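The Inventory at Bratthorpe

The following account was entered by Oliwia Laskowska, Assistant Registrar of Effects, under the heading of Room 14. It runs longer than the Registry normally allows, and the Deputy Registrar has written "retain" in the margin.

I attended the residence at Bratthorpe in April, on the instruction of the Registry, to list and fold the personal clothing left by the late tenant, Mr Cordier. The building has three floors and a shared stair. I was admitted by the house manager, who gave me the key to Room 14 and asked me to sign for it. I signed at half past nine in the morning.

The Registry's procedure in such cases is well established. Each garment is to be lifted, examined, named, entered on the sheet and folded. Garments are not to be tried on, and pockets are to be emptied into an envelope. Where a garment cannot be named, the officer is to write "article of clothing" and proceed. I have followed this procedure in over 405 rooms and have seldom found it wanting.

The room was light. The walls had been painted pink at some earlier date, and along the top the paint had begun to peel. There was a bed beside a window, a curtain, and a folding rack for drying clothes. The sheet on the bed was dark blue with a pattern of white squares, and the clothes had been put down on it without any order that I could discover. I began with the whites, as is customary, and entered two shirts and a vest.

It was when I came to the dark grey garment that the difficulty arose.

I held it up and looked for the collar. I found what I took to be a collar and entered the word "shirt". On turning the garment over, I found that the collar was a cuff. I struck out "shirt", initialled the correction and began again. On the second attempt I found a hem, and from the hem I traced a seam which ought to have led to a sleeve. It led back to the hem. 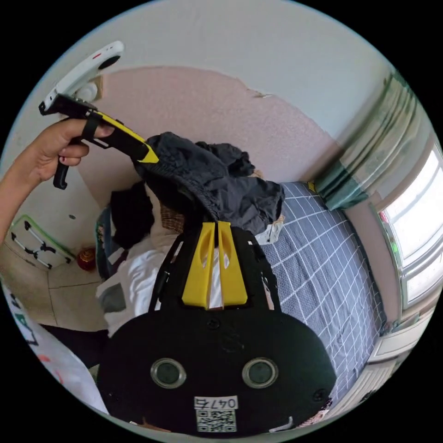 I do not wish to exaggerate what took place. The garment did not resist me, and at no point did it do anything that cloth does not ordinarily do. It merely declined to come to an end. Each time I laid one fold upon another there remained a further fold, of the same grey and the same weight, which had not been there to be folded before. By eleven o'clock I had made a bundle the size of a pillow, and the part still in my hands was no smaller.

I went down to the house manager and asked whether Mr Cordier had been a tailor. She said that he had worked for many years at the Mukon ferry office, where he sold tickets and kept the timetable up to date. He had been a quiet tenant. His rent had been paid on the first of the month, and his only visitor had been a sister from Stolden, who came in the summer and stayed for one afternoon. I asked whether the sister had been told. The manager said that a letter had been sent, and that there had been no reply as yet.

I asked, finally, whether he had owned a coat. She considered this for some time.

"He was always going to get one," she said.

I returned to Room 14. The light had moved further along the bed. I sat down on the floor, a thing I had not done in the course of an inspection before, and I read through the Registry's handbook from the section on bedding to the section on footwear. Rule 426 states that an article which is incomplete shall be entered as incomplete, with a note of the parts that are wanting. I had always understood this to refer to odd gloves. I read it twice more, and then I took up my pen.

I entered the garment as follows: "Coat, dark grey, one. Incomplete. Wanting: collar, buttons, lining, occasion."

The last word does not appear in the Registry's list of approved terms. I am aware of this and I make no request for it to be added.

When I lifted the garment again I found two sleeves. They were of ordinary length. There was a front and a back, and the whole of it folded in four, without any remainder, to a parcel that I could have carried under one arm. I placed it beside the whites. The bundle I had made earlier had gone down to nothing, and I have not been able to account for it on the sheet, where I have left a blank line.

The remaining clothing was listed by two o'clock. The pockets yielded a pencil and a ferry timetable for a year that has passed, on which the last sailing to Stolden had been underlined. These were placed in the envelope and sealed.

It is the Registry's usual practice to release unclaimed clothing after a period of notice. I recommend that this be done for every item save one. The coat should be held at the Bratthorpe office in the sister's name for as long as there is a shelf to hold it, and it should be kept folded. Officers who have occasion to move it are asked to use both hands - and to put it back on the same day.

I returned the key at a quarter past two. The house manager asked whether everything had been in order. I said that one entry had needed correction, and that I had initialled it. She held the street door for me, and I saw then that it had turned cold. I had come out in the morning without a coat of my own, and I walked to the station rather quickly.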